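We use cookies to help this site work properly. Accept all | Manage choices

April 2023
Reading time: 3 minutes

4. Reuse of the station buildings on the former Firkow branch

4.1 Background

The Firkow branch closed to passengers in two stages, the eastern half first and the remainder after the goods traffic had gone. The track was lifted soon after the second closure, and the land between Hikulbridge and Firkow passed to the local council, which opened it as a footpath. Of the stations on the line, 3 kept their main buildings. The others were reduced to platforms or cleared altogether.

The surviving buildings share a common plan: a booking hall in the centre, a waiting room on one side and the station master's rooms on the other. At Hikulbridge the canopy also remains, although the glass was replaced with sheet metal before the council took over the site. The platform at Tavares was shortened when the road bridge was widened, so that its building now stands close to the end of the ramp.

4.2 Present uses

Hikulbridge station is let as a tea room, with seating in the former waiting room and, in the warmer months, on the platform. Tavares is a private house. The building at Firkow is used as a meeting place and workshop. Figure 2 shows a table top with a robotic arm and hand.

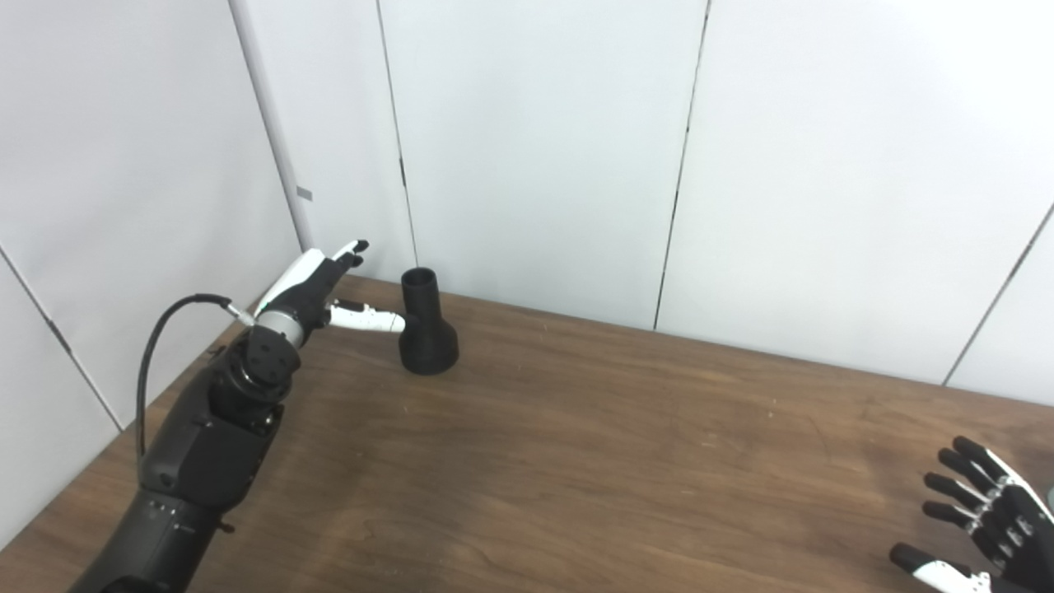

Department of Transport History and Landscape

Figure 2. A robotic hand and a black plastic object on a wooden table.

The terms on which the buildings are held differ a good deal. The tea room has a long lease which makes the tenant responsible for repairs to the roof and canopy. The rooms at Firkow are held from year to year, and the council keeps the duty of repair. This difference can be seen in the repair records, where spending on Hikulbridge is regular and modest, while spending on Firkow comes in large sums with long gaps between them.

4.3 Use of the path

A survey of people using the path was carried out in June by means of a short paper form, handed out at the Hikulbridge and Firkow ends. In all, 102 completed forms were returned. Most of those who replied had walked only part of the route and had turned back at Tavares, where the path leaves the old trackbed and follows the lane for around 700 metres. Several asked for clearer signs at this point.

Visitors who had stopped at the tea room tended to stay on the path longer than those who had not. The form did not ask whether the tea room was the reason for the visit, and the finding should be read with that in mind. Replies from cyclists were too few to be treated separately.

The Cerero halt, which had no building of its own, was named by a small number of older residents as the stop they had used most. Its platform edge survives under the hedge on the north side of the path and has not been recorded in earlier accounts of the line.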